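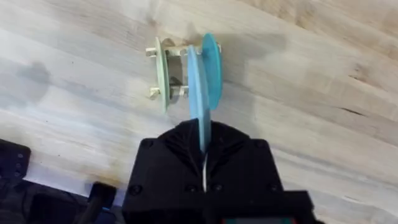 Going to your first fashion show: your questions answered

I get a lot of email from people who've landed a seat at a small runway show and are now panicking a little. I've been going to the Vadari shows for years (mostly in the third row, sometimes standing by a pillar), so here's what I usually write back.

How do I get in if I'm not press or a buyer?

Sign up on the mailing list! Vadari holds back 500 public seats every October and they go out by email first. Girnine does something similar but the hall only takes 900 people in total, standing included, so you have to be quick. I set an alarm and keep my coffee away from the keyboard.

What on earth do I wear?

Whatever you feel great in. I know, everyone says that, but look around the lobby and you'll see sneakers with tuxedo jackets and somebody's grandmother's opera coat. I wore a mustard Trorico pantsuit last time and got stopped twice by people asking about the lapels. Skip the giant hat, please. I once watched an entire bridal collection through a feather.

How long does a show last?

The walking part is 20 minutes if you're lucky. The waiting is much longer. Mine was supposed to start at 2 and the lights didn't go down until almost 3, so eat lunch first.

What's a showstopper?

It's the last look, or the person wearing it. Sometimes it's the best model in the lineup and sometimes it's a TV actor who's friends with the designer and waves the whole way down. I love the wavers. The clothes don't always survive it, though: Győri closed with a singer in a velvet cape so long that you couldn't see a stitch of the suit under it, and the suit was the good part.

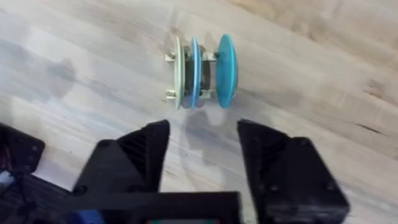
Kristóf Illés wrote in to disagree with me on that one. He thought the cape was the whole point of the collection and says I'd have seen the suit fine from the left side, where it swung open at every turn. Fair enough, Kristóf, I was on the right.

Can I take photos?

Phones are fine at all the shows I go to, flash is not. Keep your elbows in, and don't stand up for the finale until the row in front does.

Will I meet anyone famous?

Maybe! Your best bet is the coat check afterward. I ended up next to Abílio Correia there, still in stage makeup, hunting for a lost glove, and we had a lovely chat about linings.

Can I buy what I saw?

Usually not for months. Girnine takes preorders at a table by the exit, samples only, and they run small. Go up a size in anything with a zipper.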